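Breakfast Corner FAQ
Last updated 19 Feb 2021 by Letay Degefa

These are the questions I get most about setting and stocking a small breakfast table. I buy my own things and I don't believe much of what is printed on packaging, so expect some grumbling.

Do I need a matching breakfast set?
No. Sanier and Dodar both sell boxed sets, and both boxes contain pieces you will never use. Buy a bowl you like and a plate you like. If the colors get along, fine. If they don't, you'll be half asleep anyway.

Is a darker apple a sweeter apple?
People swear by this. I've eaten plenty of deep red apples that tasted like wet cardboard. Color depends a lot on the variety and how much sun the fruit got. Press near the stem, smell it, and buy one before you buy a bag. 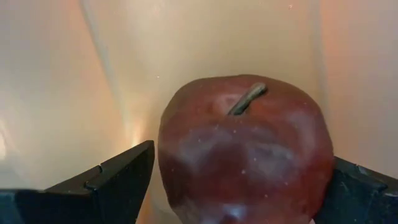
The same goes for shine. Plenty of store apples are waxed, and a glossy skin says very little about how crisp the inside is. Rinse it, dry it, and put it out whole. Sliced apples go brown long before the last person comes down.

Are woven placemats worth it?
For looks, maybe. Sellers like to call them "wipe clean," and I'd like to meet whoever wiped one. Milk goes down between the rows and stays there. I still use a round one, mostly to stop bowls from scraping the table, and I shake it out over the sink.

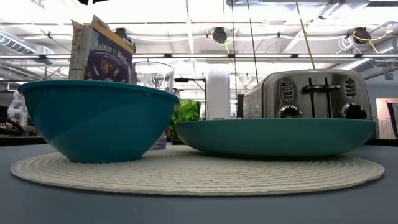
Teal bowl and green dish on a round woven mat, with the Raisin to Believe behind.

Should I move cereal into a canister?
Heiskanen makes a canister that is supposed to keep cereal fresh until September. I had mine for 2 weeks and went back to the box. Fold the inner bag down tight, clip it, and close whatever is left of the cardboard flaps. If your household tears the top off every box, then all right, get a canister, but a cheap one.

How much cereal is a serving?
Check the side panel, then pour what you normally eat and weigh it. The two numbers rarely match. I have never seen anyone stop at the printed amount without a scale in front of them.

Does the cereal box belong on the table at all?
Some readers find it messy. I think a box you can reach beats a pretty table where everyone keeps getting up.

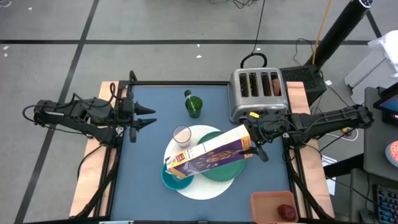 Put the tall things toward the back, and pour over the bowl so the strays land somewhere useful. Glasses do better behind the plates than beside your elbow.

Two slots or four on the toaster?
Four if more than two of you eat at once. Otherwise you're giving up counter space for nothing. I wouldn't pay extra for the 13 browning levels on the Sullmont, because I could only tell three of them apart.

Can I send in a question?
Yes, through the contact form. Please don't send coupons.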